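Hrefna Hjaltested hérita en mai du titre de chroniqueuse officielle de Grallstead, 394 habitants, ainsi que d'une dette de 200 couronnes envers le boulanger. Le titre était honorifique. La dette, non.

Son prédécesseur avait rempli 3000 pages sur la querelle avec Edolbridge, le village d'en face, au sujet d'une cloche. 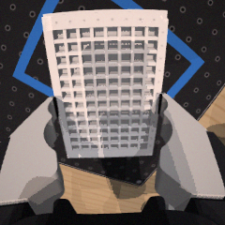 Elle lut tout. La cloche avait été prêtée, puis rendue fêlée – ou prêtée fêlée, selon la rive. Vers la page 2000, l'auteur se mettait à parler surtout de sa sœur.

– Alors, qui a raison ? demanda le maire, un certain Prendik, qui avait déjà commandé la plaque.

– Edolbridge.

Il reprit du café, longuement.

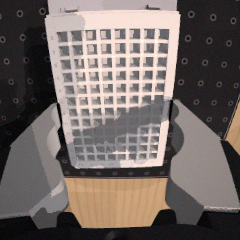 – Vous pourriez relire, dit-il enfin.

Elle relut. Le boulanger effaça la dette, et la cloche, dans la version définitive, fut fêlée par la foudre.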